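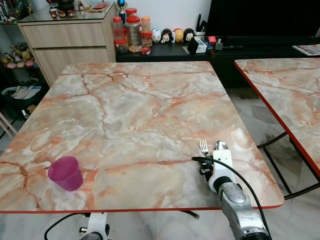 Does the walnut oil need a drier in it to set before the boards are stacked? Plain oil sets well enough at two thin coats, provided each one is wiped right back and the boards stand on edge with air between them.

Apr 6, 2019
Plimside workshop, finishing bench

Notes on the oil trial, for me and for Miroslava, who wants to start on the second lot of serving boards while I am at Muvdale.

Sixteen test pieces would have been better but I only had offcuts for 18 if I included the short ones, so I included the short ones. All sycamore, all from the same plank, planed and then sanded. Half stopped at 240 grit, half taken on to 400. Grain raised once with a damp cloth and knocked back with the worn paper from the tin. I forgot to raise the grain on the last two, marked X on the end, and they should be left out of any comparison.

Oils:
A – the walnut oil from Olmedo, cold pressed, opened in July and kept in the dark cupboard
B – the same oil, from the tin that stood on the windowsill
C – Duvitz board oil, straight from the bottle, no thinning
D – raw linseed, only because we had it

First coat went on with a rag and was wiped off after 20 minutes. C wanted longer. At 20 minutes it still sat on top and smeared when I wiped, so next time leave it at least half an hour or warm the bottle first. A and B went in quickly and left dry patches near the end grain, which I fed again until they stopped taking it.

The 400 grit pieces took less oil across the board. They feel lovely in the hand but came up paler, and the colour is uneven on the two where there was a bit of ripple in the figure. The 240 pieces look warmer. Miroslava prefers the 240. I did too once I had them side by side by the door. Unless somebody wants a very smooth board, stop at 240 and save the time.

Setting: B was touch dry a full day before A. I had put the windowsill tin aside to throw away and now I think we should keep it. The light seems to have thickened it a little – it pours slower and smells stronger, though not rancid. Need to try this again with a fresh tin split into two jars, one in the cupboard and one on the sill, before I write it down as a rule. D is still tacky and has picked up dust. Not using D.

Water test, done on the pieces with two coats only. A spoonful of water left on each for an hour, then wiped. A and B showed a faint ring that had gone by the next morning. C showed nothing. D not tested. Then the same with cold tea, and here all of them marked, C least. The tea mark on A came out with a light rub of 400 paper and a dab of oil, and I can't find the place now without the pencil mark on the back. On C the repair shows as a dull patch when held to the light. That matters more to me than the ring does, because people will be mending these at home with whatever they have in the drawer.

Cost: haven't worked it out properly. Coverage on the Duvitz is better per bottle but the bottle is dearer. Olmedo will do the large can if we order with the next lot of wax. Job number for the order is 319, please put it on everything.

The nut question came up again. Walnut oil on a food board needs a clear label, even once it has set hard. I would sooner offer C for anyone who asks and leave the rest in walnut with the wording on the swing tag in proper sized type. Miroslava to redo the tag. The present one has it on the back under the washing instructions, where it is easy to miss.

Rags: all oily rags flat on the line outside or in the water bucket. I found one balled up behind the vice on the sanding bench. It can catch fire on its own. Bucket now lives by the back door.

Left to do:
Third coat on the A and B pieces, one face only, other face left at two
Raise the grain on the X pieces and start them again
Split the fresh tin into jars and label both with the date
Check whether 8 boards fit the drying rack on edge with the new spacers, or whether the middle ones touch
Ask Muvdale if they still have the wider sycamore, the heartwood-free stuff

Pencil marks on the backs are the only record of which piece is which. Please don't sand the backs.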